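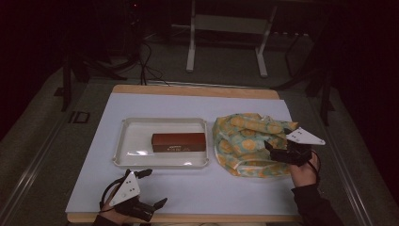

Stoff knittert immer, da kannst du falten, wie du willst, schrieb Lumturie Grgić unter meinen letzten Beitrag, und ob ich wirklich glaube, dass man ein Geschenk ohne Klebeband zusammenhält. Ja, glaub ich. Knittern tut es trotzdem, da hat sie recht.

Also, Fortsetzung vom Einpackthema. Kurz, ich muss um vier los.

Stand der Dinge: die rotbraune Schachtel, das Tablett, das Brett mit dem hellen Papier drauf und der geblümte Stoff. Mint, Petrol, blasses Gelb, Orange, lauter runde Blüten. Ich mag den Stoff so gern, dass ich ihn eigentlich behalten will. Schlechte Voraussetzung für ein Geschenk. Die Schachtel glänzt wie lackiert und ich finde, dazu darf es außen ruhig bunt sein. Heike Engelhardt fand das zu viel. Heike packt alles in braunes Papier, seit Jahren, sieht auch gut aus, aber immer gleich.

Das Papier drunter ist nur Unterlage! Kam als Frage per Mail. Nein, da wird nichts drin eingewickelt. Ich leg das hin, weil ich darauf besser sehe, ob der Stoff gerade liegt. Auf dem Holz allein verrutscht mir außerdem alles. Blasses Lila, fast weiß, war ein Rest, der Rest vom Rest liegt im Schrank.

Wie ich es mache, für alle, die gefragt haben:

Stoff ausbreiten, schöne Seite nach unten. Eine Ecke zeigt zu mir. Schachtel in die Mitte, quer. Ecke von unten drüber, Ecke von oben drüber, Spitze drunterschieben. Dann die beiden Seiten hoch und ein Doppelknoten. Nicht zu fest, sonst zieht es den Stoff an den Kanten schief und man sieht die Schachtel rausblitzen. Beim ersten Mal hab ich so fest gezogen, dass ich den Knoten mit einer Stricknadel aufmachen musste.

Größe: die Diagonale vom Tuch soll gut 3 mal so lang sein wie die lange Seite der Schachtel. Lieber etwas mehr. Mit zu wenig wird der Knoten so ein trauriger Stummel. Hab ich auch schon verschenkt, hat niemand was gesagt, ich habs gesehen.

Bügeln. Ja. Vorher. Ich lass es meistens weg und ärgere mich dann. Ein Stoffhaufen, der eine Weile zusammengeknüllt rumliegt, hat hinterher lauter kleine Falten, und die gehen mit der Hand nicht raus, auch wenn man streicht wie blöd. Feucht bügeln, auskühlen lassen, dann erst falten. Wer kein Bügeleisen rausholen mag: über Nacht unter einen Stapel Bücher. Geht so mittel.

Zum Tablett noch. Flach, weiß, Plastik, runde Ecken. Auf dem sammle ich alles, was zu einem Geschenk gehört, Schachtel, Karte, Anhänger, Band. Kein Genie-Trick, aber seitdem suche ich nicht mehr eine halbe Stunde nach der Karte, die schon fertig geschreiben war. Ein Geschenk, ein Tablett. Bei zwei Geschenken gleichzeitig wirds eng auf dem Brett, dann kommt eins auf den Stuhl. Der Kater liebt den Stuhl. Naja.

Das kleine Etikett vorne auf der Schachtel: ablösen oder lassen? Ich schwanke. Mit dem Fön geht sowas oft ab, aber bei glänzenden Oberflächen hab ich Angst um den Glanz. Vor einer Weile hab ich bei einer anderen Schachtel mit Öl rumgemacht, da blieb ein stumpfer Fleck, genau in der Mitte, super. Ich glaub ich lasse es dran. Kommt ja eh Stoff drüber — und wer auspackt, guckt rein und nicht vorne auf den Rand. Falls jemand was Schonendes kennt, bitte in die Kommentare, aber bitte selbst ausprobiert und nicht irgendwo gelesen.

Maxine Rewi wollte wissen, woher die Stoffe kommen. Ganz verschieden. Vieles von Jamska, der Restekiste hinten links, da muss man wühlen und Zeit haben. Einiges waren mal Kissenbezüge. Kanten säume ich mit der Maschine, ganz schmal, oder ich schneide mit der Zackenschere und hoffe. Bei dünner Baumwolle geht die Hoffnung auf, bei Leinen franst es nach dem zweiten Mal waschen.

Und ja, ich frage manchmal, ob ich den Stoff zurückbekomme. In der Familie geht das. Flynn Brunton hat mir neulich eins wiedergegeben, gewaschen und gefaltet, mit Pralinen drin. Beste Rückgabe bisher. Bei Leuten, die ich nicht so gut kenne, ist das Tuch halt weg, dann nehm ich eins, das nicht mein Liebling ist. Theoretisch. Siehe oben, Blüten.

Offen ist noch der Anhänger. Pappe oder Holz, weiß ich nicht. An den Knoten binden sieht schnell nach Koffer aus, reinstecken fällt raus. Vielleicht mit einem Stich annähen, mach ich heute Abend, wenn ich das passende Garn find. Petrol müsste noch in der Blechdose sein.

So, Schuhe an, ich bin zu spät. Kommentare schalte ich später frei.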